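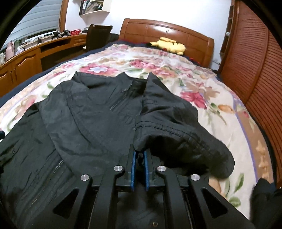

Photo: Trurniveo course picture library

TV 22: Factual Entertainment and How It Gets Made
Handout 3 – The presenter, the format and the repeat
8 February 2018

Read this before the session. The clips are on the course drive under Wike, in the folder called Week 3 and not the one called Week 3 NEW, which is older.

1. What a format is

A format is the part of a show that can be sold without the people in it. If you can write the running order on an index card and a stranger in another country could shoot it by July, you have one. If you need to say "and then she's just really funny," you have a presenter, and presenters want to be paid more every year.

Daytime formats usually run on a single question asked early and answered late. Will it sell? Will it rise? Will the brother-in-law like the patio? Everything in between is delay, and the craft is in making the delay pleasant. Our main case study, Prundutgate, asks whether two neighbors can swap garages for a month. You already know the answer. You will watch anyway, and you will be annoyed when the break comes.

2. Anatomy of an episode

We will work from a 50-minute episode of Prundutgate. Log it in four columns: time, who is on screen, what we learn, what we are told again. The fourth column will fill up fastest. Daytime viewers come and go – the phone, the dog, the oven – so the narration keeps bringing them up to date. Last year's group found 16 recaps in one episode, three of them in the same driveway.

Terms to use in your log:
Tease – a glimpse of something coming later, usually a person with a hand over their mouth.
Reset – the narrator tells you what you just saw.
Walk and talk – two presenters cross a lawn at a speed no human being chooses.
Reveal – the answer to the question, followed by a second, slower answer to the same question.
Button – the small joke before the credits. Often about tea, even on American shows.

3. Changing the presenter

Viewers say they hate it. Then they get used to the new one in a few weeks and hate it when that one leaves. Producers tend to handle a change in one of three ways. They overlap the old and new hosts for a few episodes, they take a season off and come back with new theme music, or they say nothing at all and hope. Pluvex, which makes Prundutgate, took the third route and lost its message board for a weekend.

The harder problem is the archive. A long-running show is repeated out of order, so a host who left years ago can turn up on the same afternoon as the replacement, with a worse haircut and a bigger microphone. Think about what this does to the idea of a "current" host. Also think about residuals. We will come back to those in Handout 5, when everyone is feeling stronger.

4. For the session

Bring your log, on paper. Be ready to name one recap you would cut and one you would keep, and to defend the second.

Pitch exercise, in pairs: write a format of no more than 100 words. No celebrities, no islands, no baking. I have read the baking ones.

Logs count toward the portfolio. Late logs are accepted until the start of the next session and will be read in the mood in which they were received.

Next time: casting ordinary people, and where producers find so many of them with matching mugs.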